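18/09/2021

I stayed late again with the budget file, and now I am home and my head is still full of numbers, so I write them here and maybe after that I can sleep.

Vojtěch wants the final list for the second cell by the end of the month. He asked me in July, and in July it seemed very far away. I have one page that is good and two pages that are mostly question marks. The good page is the arms. We already know what they cost, we know what the service contract costs, and we know the people at Navex answer the phone. I would buy from them again and I wrote this in the first line, so that he reads it even if he reads only one line.

The question marks are everything else. When I did my first budget in this job, I thought the arm is the expensive thing and the rest is small change. Now I know the small change is where the money goes. Fingers, mounts, cables, printed parts, the table, the border around the table, labels that do not peel, a person to put all of it together. Tudor keeps his own list in a school notebook and today he read it to me over lunch while I typed. He had 14 items that were not in my file. Two of them I still don't understand, but I typed them also.

We argued a little about the table. He wants a heavy one with a dark grey front, same as the one we have. I found a lighter one from Raltulico for much less money. He said that with a light table you pay the difference later, in hours, every time somebody leans on it and the calibration is gone. I asked him to put a number on these hours and he could not, but he looked so unhappy that I left the heavy table in. Maybe this is not a professional method.

After lunch I went down to the lab, as I do when the file stops making sense to me. It helps to look at the real thing and ask for each piece, did I put you in the budget? I stood there with my laptop on my arm and found three lines that I missed. The cable fixings were one. The spare gripper fingers were another, I had one set for each arm and Tudor says two sets is the minimum. The third was the trays. I never thought of trays as something a person has to buy.
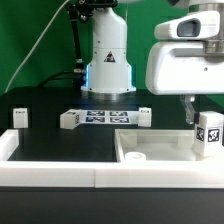
How many spare parts should we order together with the second cell? Enough for the first year of normal use, and the grippers should come before anything else on that list.

I wrote this down in the notes column in the same words, so that I don't have to defend it from memory at the meeting. Kamlesh will ask. Kamlesh always asks about spares, and he is right to do it, he was here the year before me when they waited for one small part from overseas and the whole cell did nothing.

The blocks with the markers are a funny line in the budget. We print the labels ourselves and the blocks are made in the workshop, so for two years they were written as zero. But of course they are not zero. Somebody cuts them, somebody sticks the label on and checks that it is straight, and this somebody is paid. Poppy Rudd from the workshop sent me her hours this afternoon. For a new full set of 160 blocks she wants 20 hours, and she said very politely that she wanted to say this last year already. I answered her at once and I put the hours in. I felt a bit ashamed that I was counting her work as free.

There is also the question of the software licence. The Pitum licence is for one cell. I was hoping that one licence can cover two cells in the same room, and I read the agreement three times with hope, and it does not say so anywhere. I wrote to Dindo Lacson, who takes care of our account there, and asked for a price for both together. If he gives us a discount, I can keep the better cameras. If not, I have to choose, and I think I would cut the cameras and be sorry about it by winter.

The freight quote came too, from Peng. It is around 200 dollars higher than the last one, for the same weight, and they explained it in one sentence about fuel. It is not a big sum beside the arms. Still, it annoyed me more than all the rest of the day, I don't know why. Maybe I am tired. I will ask for a second quote from another company before I accept it.

When I left, Tudor was still at the bench with his notebook. I told him to go home and he told me the same.

What I have to do next:

- ask Vojtěch if installation is paid from this budget or from the building one
- second freight quote
- call Dindo if he doesn't write back
- put the trays on their own line, with the colour and size, so we don't get the wrong ones
- go through the 14 items one more time and ask Tudor about the two strange ones

I also want to move the training days out of "other". Vojtěch cuts everything that is called "other", he has told me this himself. Last time he cut the label printer like this and we had to borrow one from accounting until spring.

It is past eleven. The kitchen light is making its noise again and I have to buy a new tube for it, I keep forgetting the size.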